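マットブリッジのテニス練習用リバウンドネット「Zirkov」を一冬使ってみた

壁打ちができる場所が減った。うちの近所でも公園の壁に「ボール遊び禁止」の紙が貼られて、平日の夜に一人で打てる場所がなくなった。そういう人間を狙って売られているのが、跳ね返り式の練習ネットである。Matbridgeの「Zirkov」はその中では高いほうで、宣伝文句も強気だ。「実戦に最も近い返球」だそうである。

こういう文句を見ると、私はまず疑う。実戦の返球というのは、相手がこちらの嫌がるところに、嫌なタイミングで打ってくる球のことだ。ネットは何も嫌がらせをしてくれない。それでも買ったのは、同じクラブの新井久美子さんが先に手に入れていて、「文句を言うなら使ってから言って」と言われたからだ。もっともな話なので自腹で買った。提供品ではない。

使いはじめたのは11月で、この記事を書いているのは2023年3月22日。冬のあいだ、雨と強風の日を除いてだいたい週に二、三度、自宅の裏の駐車スペースで打った。私の腕前はクラブの中級で、フォアは片手のセミウエスタン、バックは両手。サーブは人に見せるほどのものではない。

組み立て

箱は長い。玄関に立てかけると天井近くまで来る。中身は金属のポール、二重のネット、張りを調整するゴム紐、地面に固定するペグ、それに砂を入れるための空袋。砂は付いてこない。商品ページの写真では袋がふくらんでいるので、付属すると思って買う人がいるはずだ。私もそう思っていた。

説明書には一人で14分とある。初回は一時間近くかかった。ポールの継ぎ目に番号のシールが貼ってあるのだが、説明書の番号と順番が合っていない。図も小さい。三回目からはだいぶ速くなったものの、14分で終わったことは一度もない。ゴム紐を均等に掛けるところで必ず手が止まる。冬の夜に手袋なしでやる作業としては、かなりつらい部類に入る。

折りたためば物置に入るという話も、うちの物置では無理だった。畳んだ状態でもポールの一番長い部分がそのまま残る。購入前に置き場所の奥行きを測ることを勧める。

跳ね返りの質

肝心の返球について。ネットの角度は6段階で変えられる。立て気味にすれば低く速い球、寝かせれば山なりの球が返る、という理屈だ。

立て気味の設定は悪くない。四、五メートル離れてコンパクトに打つボレーの反復には十分使える。打点が遅れると次の球に間に合わないので、ラケットの準備が自然に早くなる。ここは素直に認める。一月にクラブで久しぶりにダブルスをやったとき、前衛での一本目の反応は自分でもましになったと感じた。ただし、同じ時期に体重も少し落としたので、全部ネットの手柄にしてよいかはわからない。

問題はストロークのほうだ。少し離れてしっかり振ると、返ってくる球の回転が死んでいる。トップスピンで打った球が、ぼんやりした無回転に近い球になって返り、バウンドのあとほとんど伸びない。実戦でいちばん困るのは弾んでから食い込んでくる球なのに、それが来ない。このネットで気持ちよく打てるようになった人が、コートで同じように打てるとは限らないと思う。少なくとも私は二月の練習試合で、相手のスピンに差し込まれ続けた。

中央と端で反発が違うのも気になる。中央はよく返る。端から手のひら二つ分くらいの範囲に当たると、球が力なく足元に落ちる。メーカーは「狙う練習になる」と書いているが、それはどのネットにも言えることだろう。

音

住宅地で使う人には音のほうが大事かもしれない。打球音はラケットの音だけで、壁打ちに比べればはるかに静かだ。ところが風が出ると、ゴム紐とポールの継ぎ目がこすれて、きいきい鳴る。継ぎ目に布テープを巻いたらかなり収まった。この値段の製品に買い手が布テープを巻くのはどうかと思うが、効果はある。

耐久性

ネット本体は一冬では傷まなかった。これは意外だった。安い製品を前に使っていたときは、ひと月ほどで中央の網目が伸びてしまった。Zirkovの網は細かく、結び目のゆるみも見当たらない。

弱いのはゴム紐だ。5本切れた。いずれもフックに掛かる根元のところで、外被が裂けてから中のゴムが切れる。予備は数本しか入っていないので、早々に使い切った。交換用のセットは別売りで、注文してから届くまで十日待った。そのあいだネットの片側がたるんだまま打つことになり、返球は当然あさっての方向に飛ぶ。

ポールの塗装は地面に近い部分から剥げてきた。錆はまだ浮いていない。梅雨を越したらどうなるかは保証できない。 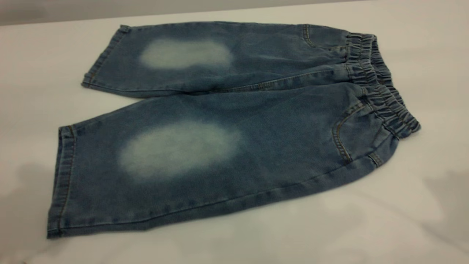 付属アプリ「Herath」

アプリは連続して打てた回数を数えてくれるという触れ込みである。スマートフォンをネットの横に置き、音で打球を拾う。

結論を先に書くと、使うのをやめた。ある晩の合計は394回と表示されたが、その日は寒くて早めに切り上げていて、そんなに打った覚えはない。試しにスマートフォンを置いたまま打たずに立っていたら、隣家が雨戸を閉める音で数字が増えた。感度を下げると、今度はボレーの軽い音を拾わない。ちょうどいい設定を探して何日か粘ったものの、見つからなかった。

画面には「今週の成長」というグラフも出る。右肩上がりだった。雨戸の分も含まれているのだから、そうなるだろう。

アカウント登録を求められるのも感心しない。回数を数えるだけの機能に、なぜ生年月日と利き腕の入力が要るのか。利き腕はまだわかる。

サポートの対応

ゴム紐の件では問い合わせもした。返事をくれたのはアンネローレ・ベトヒャーさんという担当者で、翻訳調ながら丁寧な日本語だった。「ゴム紐は消耗品のため保証の対象外です」とのこと。消耗品であることに異論はないが、一冬で5本は早すぎないかと重ねて聞くと、「張力を一段階弱めてお使いください」と返ってきた。弱めると返球が目に見えて遅くなる。売り文句の返球は、切れる張力で出しているということになる。

説明書の番号違いについても伝えた。こちらは「次の版で修正します」という返事をもらっている。次の版がいつ出るのかは書かれていなかった。

他の選択肢との比較

同じクラブのソティリス・ヴレトスさんは、Zosiaという小型のネットを使っている。高さは私の胸くらいまでしかなく、ストロークには向かない。それでも組み立ては傘を開くような手軽さで、ボレーだけならこちらで足りる。一度借りて打たせてもらったが、近距離での返りにZirkovとの大きな差は感じなかった。値段は半分以下である。

コーチのアンティゴニ・アレクシウさんにも意見を聞いた。彼女は練習ネット全般に冷たい。「返ってくる場所がわかっている球をいくら打っても、足は動くようにならない」と言う。私もほぼ同じ意見だが、彼女はコートが好きなだけ使える立場なので、そこは割り引いて聞いた。夜に一人で三十分だけ打ちたい人間には、理想の練習相手がいないのである。

球出しマシンという手もある。回転のかかった球が欲しいならこちらしかない。ただし値段は桁が変わるし、後ろに飛んだ球を拾う時間も要る。裏の駐車スペースで使えるものではない。

良かった点

・近距離のボレー練習には実用になる
・網そのものは丈夫
・壁打ちより静か(風のない日に限る)

悪かった点

・ストロークの返球に回転がなく、弾んでから伸びない
・ゴム紐の根元がすぐ切れる
・組み立て時間の表示が甘く、説明書の番号も合っていない
・砂が付属しない
・アプリは当てにならない

買うべきか

ボレーの反応を上げたいだけなら、Zosiaのような小さいもので十分だと思う。グラウンドストロークの感覚を保ちたくてZirkovを考えている人には、先に誰かのものを借りて打つことを勧めたい。最初の十分は楽しい。判断するなら三十分打ってからのほうがいい。

すでに持っている人は、替えのゴム紐を切れる前に注文しておくこと。継ぎ目には布テープを。アプリは入れなくて構わない。

私自身は、春になってコートの予約が取りやすくなったら出す回数は減るだろうが、手放すつもりまではない。梅雨明けに錆の具合を確かめて、変化があればこのページに書き足す。

追記:砂袋に入れる砂について質問をもらった。私はホームセンターの乾いた川砂を使っている。袋の口はひもで縛るだけの作りなので、二重にした厚手のポリ袋に砂を入れてから収めるとこぼれにくい。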